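Home | About | Join | Meetings | Journal

About the Pletthorpe Society for Soil Science

Updated March, by the membership desk

We're a small learned society and I've been a member for longer than I'd care to admit! 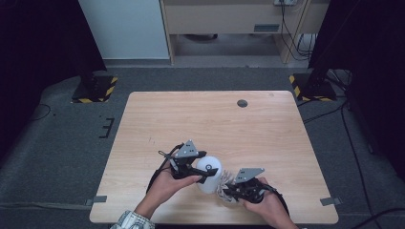
One newer member wrote in to ask whether you need a doctorate to join, and could we please say so on this page. You don't. Of our 209 members, plenty dig for a living (or just for fun), and we love having them. Subs are £80 a year, which gets you the journal, both meetings and a vote. Papers go to our editors at Drasora, who are quick and kind.

Contact: Pletthorpe Society, Kila House | © Pletthorpe Society | Back to top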